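Section 4. Running the Open Day Demo

I wrote this part after we'd shown the computer cell to visitors a few times, so it's less formal than the rest of the guide. If you're the one standing next to the table and talking while the arms do their thing, this is the section you want. Sections 1 to 3 cover power, network and the Erov control software, and I'm going to assume all of that is up and running.

4.1 Before the doors open

1. Get in by 8 in the morning. You'll want the extra time, trust me!
2. Lay the computer tower on its side on the slatted table with the side panel off.
3. Load the parts you plan to show, then run the whole Nostora program once with the room still quiet.
4. Set the speed to 35 percent. It looks slow to you and me, but visitors like to follow what's going on.
5. Put the floor tape down 400 millimeters outside the line the arms can reach. Kids will lean over it anyway (mine did), so keep the stop button in your hand.

Caution: Don't reach in to straighten a part while the program is paused. Paused is still live. Press the stop, wait for the red light, and then go in.

4.2 Opening with the processor

I always start small. People crowd in close, so turn the wrist camera feed on and send it to the big screen before you say a word about the arms.

1. Open the Drorkel viewer and pick the wrist view.
2. Jog the gripper down slowly until the fingertip and the processor are both on screen.
3. Hold there and let people look. I give them a full minute.

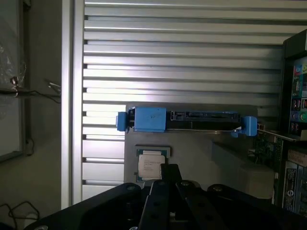
One visitor wrote on the comment sheet that the slow part was the best part, and that she would have stayed longer if I'd talked less about software and more about how hard the fingers squeeze. Fair enough! So now I bring up grip force right away. The value is on the Grip page, and you can read it out loud while the arm is holding still.

Note: If the feed freezes, close the viewer and open it again. Restarting the whole cell takes forever and you'll lose your crowd.

4.3 Showing the full cell

1. Switch the big screen over to the fixed camera.
2. Send both arms to the Show position.
3. Walk people through the job in order, starting with the fixture and ending inside the computer.
4. Take questions before you start the next move, while the arms are parked.

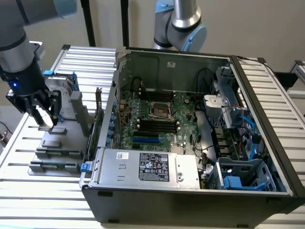
The question I get most is how the arms keep from bumping each other. My short answer is that each one has to ask for a zone before it moves in, and the other one waits its turn. If they want more, I point at the gray tray to the left of the tower and explain that a part has to be seated properly there before I'd trust any pickup. The next question is usually whether it could build their kid's gaming PC, and I just say bring it by and we'll see.

Caution: Keep drinks off the table. Slats don't stop a spill, and the wiring for the Gunnlaugsson power box runs right underneath.

4.4 Packing up

1. Send both arms Home and wait for the Erov screen to say Idle.
2. Clear the log if it has more than 200 entries. It gets sluggish past that.
3. Put the loose parts back in their bags and leave the tape on the floor if you've got another group coming in the afternoon.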